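# Truslow Laundry: Common Questions

**How do I drop off?**

Bring your clothes to the counter in any bag. We weigh the bag, print a ticket and give you a pickup time. Bags left before 10 a.m. are usually ready the same evening.

**Is there a minimum?**

Yes, 2 pounds. Anything lighter is charged as 2 pounds.

**Do I need to sort my clothes first?**

No. We sort by color and fabric. If something has to be washed alone, put it in a separate bag and tell the person at the counter.

**What about jeans and other denim?**

Denim is washed cold and turned inside out. New dark denim can bleed for the first few washes, so we keep it apart from light colors.

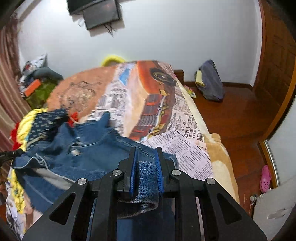
Please check the pockets before you bring anything in. We look too, but pens and lip balm get past us, and we can't pay for ink stains that start in a pocket.

**Can you wash comforters?**

Up to queen size at the Grirnance Street shop. The Zwane Avenue shop doesn't have a large enough dryer. Down takes an extra day.

**How long do you hold finished orders?**

We hold them for 30 days. After that they go to storage, and you will need your ticket number to get them back.

**Something is missing from my order. What do I do?**

Call extension 705 and ask for Efe Fashola. Have your ticket with you. Most missing items are socks left in a dryer, and we keep those in a bin by the door.

**Do you take cards?**

Yes, at both shops. We don't accept checks over $200.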